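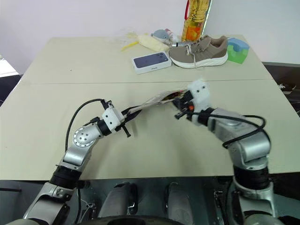
3.2 塑料袋、台面与“杂物”的界定

图2　浅色台面上的物品：起皱的半透明塑料袋，以及后方成排摆放的手机盒、运动鞋、瓶装食用油等。

家居收纳研究习惯把待整理之物分成若干类别，再讨论每一类应当归于何处。Inville分类表是其中引用较多的一种，共列149个条目，按使用房间排序。我们对这套做法的有效性持保留态度。图2的台面上，一只灰褐色运动鞋和一瓶黄色食用油紧挨着，旁边还有平放的白色手机盒、一只灰蓝色小毛绒玩具和绿蓝两色的玩具积木。按分类表，这几样东西分属门厅、厨房、书房和儿童房，可是它们同处一张桌子，表中却没有“桌子”这一项可以说明这种状态。编表者大概会回答，台面只是过渡，物品终究要回到各自的房间。这个“终究”从何而来，我们在已有文献里没有找到像样的依据。

Väisänen（Minttu Väisänen）对此有过一个较为温和的解释。她认为台面上的混杂是整理过程的中间阶段，住户先集中，后分流，混杂程度越高，说明整理越接近完成。这一解释读来顺畅，但几乎无法检验。混杂程度高既可以算作即将完成的证据，也可以算作尚未开始的证据，全看研究者事先相信什么。单凭一张静态图像，更不足以判定某个台面处于哪个阶段，图2亦然。因此本文对图像只作共时的描述，不推断物品从哪里来、要到哪里去。

塑料袋的问题更麻烦。Garkska问卷共回收536份，其中塑料袋一律记作“容器”，与纸箱、收纳筐并列。我们怀疑多数受访者并不这样看待它。一只撑开的袋子是容器，一只折好塞进抽屉的袋子是储备品，一只揉皱了摊在桌上的袋子则可能是垃圾，也可能什么都不是。图2中的袋子被横向拉直，两端受力，表面布满褶皱，大部分透明，靠右一侧透出偏棕红的颜色。那一块颜色是袋内装有东西，还是别的缘故，图中不能确认，编码时我们记为“不明”。初稿曾有编码员将其记为“空袋”，另一位记为“装有物品”，两人都说得很有把握，这恰恰是我们不愿采用二分编码的原因。

类似的过度确信也见于对包装的处理。白色手机盒的顶面印有深蓝色手机背面与摄像模组的图样，编码员很容易顺手记下“手机一部”。盒中究竟有无手机，图像并未给出答案。左侧淡黄色的包装物同样如此，外皮之下为何物，无从得知。食用油瓶倒是少有争议，瓶身高，带红色提环和橙色标签，但即便如此，Verbruggen手册要求填写的“剩余用量”一栏，我们仍旧留空。手册的设计者似乎假定，凡是可见的东西都可以估量，而这个假定在入户调查中尚且常常落空，用在照片上就更加可疑。

还有一类物品在多数研究中干脆消失了。运动鞋后跟附近有一个小的金属圆柱形零件，毛绒玩具旁边有一件白红相间的小东西，我们叫不出后者的名字。Balwood编码方案建议将此类物品归入“其他”，并在统计时剔除，理由是它们占用的面积可以忽略。我们不接受这一理由。在我们走访的住户中，花费时间最长、引起争执最多的往往正是这些小件，住户不认识它们，又不敢丢掉。把它们剔除之后得到的整理时间，自然会比实际短得多，也好看得多。某户的厨房抽屉里有某种塑料卡扣7枚，女主人保存多年，始终不知属于哪件电器。按上述方案，这户抽屉的“其他”项为零。

至于成排摆放是否等于“整齐”，我们也不打算轻易承认。图2后半部分的物品大致排成一行，运动鞋的鞋尖朝右，黄色塑料用具却是斜放的，毛绒玩具躺着，油瓶立在鞋的后面。排成行的印象部分来自拍摄角度，部分来自台面中间那道横贯的接缝，它把桌面分为前后两半，给后方的东西提供了一条参照线。若由此得出物主爱好秩序的结论，未免走得太远。前人对“整齐度”的评分多由两至三名评分者凭印象给出，评分者间一致性的报告又往往语焉不详，我们在本节中不使用这一指标。

基于以上考虑，后文的编码仅保留三项：物品名称（可写“不明”）、摆放姿态、与最近物品的相邻关系。房间归属不再编入。这样做会损失与Inville分类表的可比性，我们承认这是代价，至于代价有多大，要看那种可比性原本有多少价值，4.1节将用走访数据再作讨论。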